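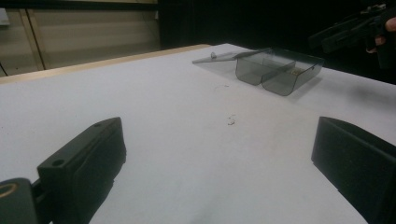 September 23, 2026
Entered by Tsehay Bogale

Second racking of the Canomside red this morning. Came off the lees clean until the last few inches, then I stopped and left the rest in the carboy. Topped up with the same wine from the small jug. Sneha tasted before and after and wrote "still tight, less yeasty" both times, so not much to go on there.

Free sulfur was lower than I wanted. Ran the test twice and got the same reading. Added half the usual dose and will test again in 4 days before adding the rest. Jyoti thinks we should leave it alone until December. I don't agree -- the last batch went flat and brown by winter and I'd like to avoid a repeat.

Kandpal white: fermentation is slow but moving. Gravity dropped 9 points since the last entry. Smell is fine, a bit of pear, no rotten egg. Moved it away from the outside wall, where it was getting too cold overnight. If it stalls again we try the other yeast.

Skins. Funmilayo wants the pressed skins dried for the extract trial. We have 12 trays in the dryer at 135 F. She says any hotter and the color goes. The first trays stuck badly, so oil the mesh lightly next time or use the paper liners. Seeds need to be sieved out before grinding, they make the powder bitter.

Label on the Clurnent tannin bag has rubbed off. I wrote the lot on it in marker, please don't put it back in the unlabeled bin.

To do:
-- retest sulfur on the Canomside
-- order airlocks and more sanitizer from Wemach
-- ask Oranuch which grape lots she wants held back for the skin-contact test
-- new bung for the small carboy, the old one is cracked

Recent entries
Pressing notes, Kandpal white
Cleaning the pump lines
Dryer tray spacing
Taste sheet, spring reds

Contact the cellar group | Back to top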